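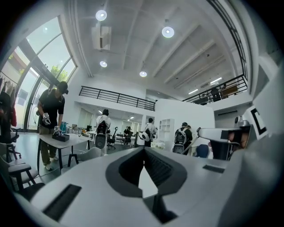
Figure 3.1 Handheld grippers in use at a white table and elsewhere on an open ground floor, with a mezzanine above.

Chapter 3
Chores and Machines: How Far Has the Work Come?

Learning goals
After reading this chapter, you should be able to explain why ordinary chores are hard to automate, tell a demonstration from a dependable service, and judge a claim about a household or shop-floor machine by the evidence offered for it.

3.1 The question in plain terms

A person who can fold a shirt can usually fold a towel, a pillowcase, or a jacket with a broken zipper. The skill carries over with little thought. Machines have long done well at work of the opposite kind, in which the same part arrives at the same place in the same position all day. Washing machines and bottling lines belong to this group. Clearing a kitchen table does not.

Between these two kinds of work lies most of what people mean by chores. Objects differ in shape and weight. Some bend, some spill, and some are hidden behind others. Many current projects therefore begin with human hands. People carry out tasks with handheld grippers, and the recorded motions are used to train a machine that will later hold a gripper of its own. The person supplies judgment that no engineer has managed to write down as a set of rules.

3.2 A case from the packing floor

Marites Bautista supervised a trial at Nemex, a household goods supplier, in which a robot arm placed mixed items into shipping boxes. The trial covered 400 orders. The arm completed most of them without help, but in 111 cases a worker had to step in. Soft pouches slid out of the grip, and lids closed on items that were not fully inside.

Bautista's report drew a careful conclusion. The arm was useful for rigid goods of known size – jars, cartons, boxed tools – and was not ready to work alone on mixed orders. Her colleague Lilibeth Fajardo disagreed on one point. She held that the time a worker spent watching the arm should be charged against it, even when no help was needed. Under her method, the savings in the trial were very small.

Their disagreement is central to this chapter. Whether a machine "can do" a chore depends on who sets up the work, who stands by, and who puts things right afterward.

3.3 Terms used in this chapter

Intervention: any action by a person that is needed for the machine to finish its task.
Demonstration: a task performed by a person so that a machine may be trained on the record of it.
Unattended operation: work carried out with no person assigned to watch.

Before you read on
Choose one chore you did this week and write down each step, including the small corrections you made along the way. Keep the list for use in Section 3.4.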